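3.2 Storage furniture and reachable surfaces

Each of the 13 rooms in the study had at least one closed cabinet and one open surface within an arm's length of it. We recorded the two together because in everyday use they are seldom separate. A person who opens a cabinet usually has something in the other hand, or needs to put something down first, and the nearest table takes the load.

The rooms were spread over two sites, Orton and Bloxham. At both sites we left the furniture where the occupants had placed it. Cabinets were sorted into two groups by door type: solid doors, which hide the contents, and doors with a glass panel, which let a person check a shelf before opening. Open shelving was noted but left out of the counts below.

Over the recording period, which ended in April, we logged 808 door openings. An opening was counted once the door had moved far enough for a hand to pass through. Short openings, where the door was closed again and no item was taken or put back, were kept in the set and marked as checks. Checks were more common with solid doors at both sites. With glass doors, people tended to stop in front of the panel, look, and then either open the door or walk off. We did not log these pauses at Orton, so the comparison in Section 4 uses the Bloxham rooms only.

Tables near cabinets were described by height, finish and edge shape, following the Pralten room schedule. We added one field of our own, the distance from the front edge to the nearest item. Drinks bottles were the items most often left near an edge - they are picked up and set down many times in an hour, and few people push them back. A bottle in that position matters for storage work, as it sits in the space the forearm passes through on the way to the door. Figure 4 gives a typical arrangement, with a bottle close to the front edge of a white table and a hand raised to the lower part of a glass-paneled door.

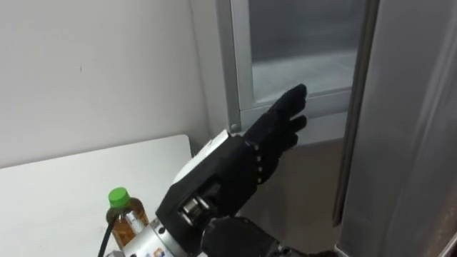 Figure 4. Glass-paneled cabinet door and white table with a green-capped bottle.

3.3 Coding of items

Items on tables were coded by type and by whether they had a lid or cap. Two coders worked through the Bloxham material separately and then compared their lists. Where they disagreed on the type, the item was given the broader label - "drink" in place of "tea", for instance - and kept in the set.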